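Open day at the Tosero workshop: a robot arm that repairs computers

April 12, 2026

Last month our association received an invitation from Tosero, the repair and reuse workshop near the canal, to see the new robot cell which they are developing together with the engineering firm Pliner. Twenty members had asked for a place and all of them could come in, in two groups. As I was in the second group, I report mainly what was shown to us in the afternoon.

Tosero receives used office computers from companies and schools. The machines are opened, cleaned, tested and, when possible, sold again at a low price. In the past year 502 computers went out of the door in working condition. Most of the work is done by hand, and it will stay like this for a good while, as our hosts explained very openly. The robot cell is a trial. It has one task at present, and this task is to change the processor in a desktop computer.

At first I thought it was a strange choice. A processor is small and costly, and the contacts in the socket bend very easily. I would have expected them to begin with screws or with covers. But the people at Pliner told us that they wanted a difficult task on purpose, so that they could learn early where the limits are. The screws will come afterwards, perhaps in June, when a second tool has been delivered.

The demonstration was prepared with an old Dell desktop computer, lying on its side with the cover removed. The heatsink was off already and lay upside up on the metal of the case, and the socket was open, with its levers raised. The arm has a gripper with two black fingers and a small camera beside them. The control software is called Flivus and was written by Pliner for this project. We could follow the camera view on a screen, which was useful, as from behind the safety line one could see mostly the back of the arm.

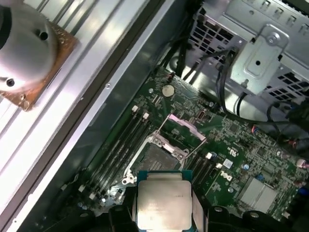 What surprised most of us was how slowly everything goes. The arm approaches, stops, looks, corrects itself a little and stops again. An experienced technician at the workshop does the same work in a few seconds. The engineers said that the speed is limited in the software at the moment, and that they prefer a slow robot to a broken socket. In the trials until now they have made over 700 placements, of which 355 were done on boards that were no longer needed and could be damaged without regret. When the gripper feels too much resistance it must let go of nothing and press no more; it simply waits for a person to come.

After the demonstration there was time for questions. One member asked if the robot will take away jobs at the workshop. The answer was that Tosero has had 3 open positions for a long time and cannot fill them, and that the robot is meant for large deliveries in which all computers are of the same model. For mixed deliveries, the preparation would take longer than the work itself. Another member wanted to know who closes the socket and applies the thermal paste. For now this is a human task. The levers need more force than the fingers can give safely, and the paste has not been tried yet.

I asked about static electricity. The finger tips are made of a material which leads the charge away, and the table is earthed in the usual manner. We visitors had to wear a wrist strap only if we wished to touch the boards on the side table, where one could try to place a processor with one's own hand. I tried it and was glad that it was an old one.

Coffee and cake were offered in the Samarakoon room upstairs, where there is also a small display of older machines. It is worth the stairs.

A second visit is planned for June. The number of places is again limited, so members who were not present this time will be considered first. Please write to the association's office if you wish to come, and mention whether you prefer the morning or the afternoon. Closed shoes are required in the workshop, and bags must be left at the entrance.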